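1/ Bultcombe has put out another healthy snacking report, and my feed has spent the morning passing it around like scripture. I read the whole thing. I have some doubts.

2/ The headline: people who keep fruit out on the counter eat better. Based on 3744 households! Sounds solid until you reach the back pages, where only 343 of them finished the food diary.

3/ So what happened to the rest? They filled in one web form in March and got a coupon. The coupon was from Dizon, who sell fruit bowls. Make of that what you will.

4/ Also, "eat better" means people said they felt they ate better. I feel I floss more than I do. My dentist has other data.

5/ The advice part is the usual: basket where you can see it, apples on top, cookies in a high cupboard.
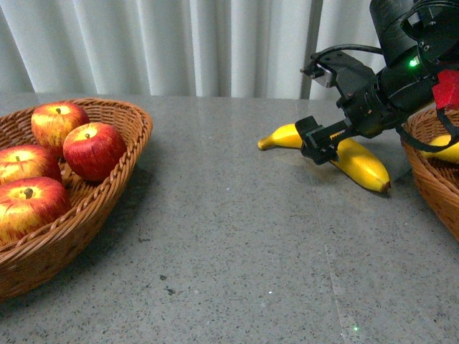
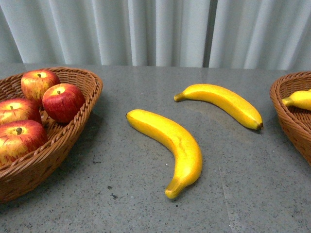

6/ Now the bit that bugs me most. Maybe people who already like fruit are the ones who leave it out. Buying a basket won't turn you into them. The report gives this one sentence, in a footnote.

7/ The Nokarar app is already selling a "counter reset" plan off the back of it. Daily reminders to look at your fruit. I wish I were kidding.

8/ To be fair, they did publish the questions, and that's more than most of these outfits do. Question nine asks if you "enjoy the benefits of visible produce." Try saying no to that.

9/ What would change my mind: pick the homes at random, give half of them fruit and a basket, weigh what's left each week, and leave the coupons out of it. Even 201 homes would tell me more than this did.

10/ Until then, keep your apples wherever you like. Mine are in the fridge because I like them cold.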